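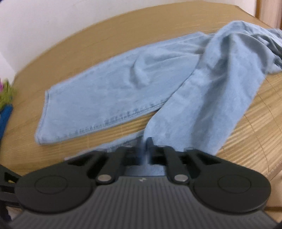 ## Ticket 1716: washing machine trips the electrics on spin

**Site:** Mostyn, ground floor flat
**Reported by:** Ludmila Kuruc
**Assigned to:** Trevor Inskip
**Status:** open, waiting for part

Tenant reports that the Lendach machine fills, washes and drains as normal. When the spin goes above 900 the kitchen sockets go off. Lights stay on. Resetting the switch in the hall cupboard brings everything back. A load of jeans does it every time, shirts only now and then.

**Tuesday, morning.** Phoned tenant. Asked her to unplug the kettle and toaster and run an empty spin. No trip. Ran again with a wet load, tripped after up to 2 minutes.

**Tuesday, 14:20.** On site. Socket and plug both fine, no scorching. Hose connections dry. Took the back panel off. Motor brushes worn down on one side and a lot of carbon dust round the terminals. Brushed and vacuumed the dust out. Belt is sound.

**Tuesday, 15:05.** Test spin at 350, fine. Test spin at 900 with towels, tripped again. Kvido Machala at Womton says dust inside the motor will do this and cleaning the outside won't cure it. Ordered motor, not just brushes.

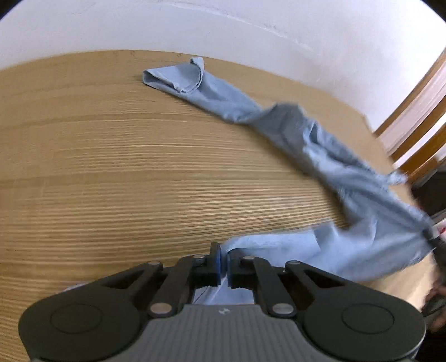 ## Until the part arrives

- Use the low spin only, half loads.
- Hang heavy things to dry indoors or on the line.
- If the sockets go off, unplug the machine before resetting.
- Don't run it overnight.

Zuzana Kopecký to ring the tenant with a fitting date. Keys are with the office. Old motor to come back to Womton for the deposit.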